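Chapter 6
Kit, Cloth and Care

In this chapter you will learn how to:
sort a load of team kit before and after washing
read a care label and follow it
fold a shirt so the number stays flat
spot a worn trim before it becomes a hole

I learned to fold in a sports hall store cupboard in Dukgate, when I was fifteen and far too slow to get into the team. Ruaridh MacBrayne ran the kit for the basketball club, and he took one look at the way I was stuffing shirts into a holdall and tipped the whole lot back out again. "Start with one," he said. I did, and it took me until the hall was locked up to get to the bottom of the heap!

I tell you this at the start of the chapter so you know that I came to textiles by the back door. I couldn't have told you what a knit was (I thought it meant jumpers). What I did know, after a season of it, was how different fabrics behave in your hands. Cotton stays roughly where you put it. Sports fabric slides about, springs open, and slithers off the table the moment you turn round. If you have ever tried to make a neat pile of football shorts you'll know exactly what I mean.

So we'll begin with the handling, and leave the fibres themselves until section 6.2. Get hold of a sports top or a pair of shorts if you can, and keep it next to you while you read. A school PE shirt is fine.

The first job is always to separate things. Kit comes out of the bag in a lump, all one colour, and when everything is the same red it's surprisingly hard to see where one piece stops and the next begins. I go by the edges. A neck, a cuff or a waistband is usually firmer than the cloth around it, and it's often a different colour too, so your eye finds it quickly. Take hold there and lift, and let the rest hang down. Gravity does a fair bit of the work for you.
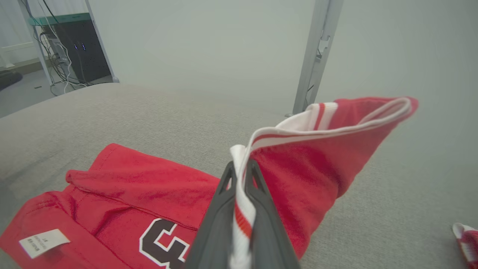 Figure 6.1 Red kit on a padded surface, with one piece lifted by its white trim. Note the care label on the piece lying flat.

Look at how the lifted cloth droops from the edge. A soft fabric falls into folds under its own weight, and we call the way it does this its drape. Stiff canvas has very little drape. A silk scarf has lots. Most sports fabrics sit nearer the scarf end, and that's lovely when you're running about in them and a nuisance when you're trying to fold them.

Now for the labels. They're small, they itch, and people cut them out — please don't, at least until you've finished this chapter. On tops you'll often find one in a side seam, fairly low down. The symbols on it come in families: a tub for washing, a triangle for bleach, a square for drying, an iron for ironing and a circle for dry cleaning. A cross through any of them means leave it alone. A number in the tub is the highest temperature in degrees Celsius, so 60 is a hot wash, and it's hotter than you want for most printed kit.

Numbers and badges need a bit of thought as well. A big number on a shirt may be printed, heat-pressed or stitched, and each one feels different if you run a thumb across it. Whichever it is, turn the shirt inside out before it goes in the machine, and don't iron straight on to the number. When you fold, try to put your creases on either side of it. Ruaridh used to lay the shirt face down, bring in the 2 sides to meet behind the number, then fold up from the hem. I still do it his way.

Try it yourself 6.1

You need two pieces of sports kit and a clear, flat surface. A bed or a padded ironing table is easier than a shiny worktop, where everything skids.

1. Drop both pieces in a heap. Find a firm edge on one of them and lift it clear.
2. Hold it up and sketch the shape it makes as it hangs.
3. Find the care label and copy the symbols into your notebook.
4. Check the trim all the way round for loose stitches.
5. Fold it, then do the same with the other piece.

Key words: drape, trim, care label, waistband, hem

Keep your sketches somewhere safe. We'll use them again in section 6.2, when we look at knitted and woven cloth under a hand lens and find out why one hangs so differently from the other.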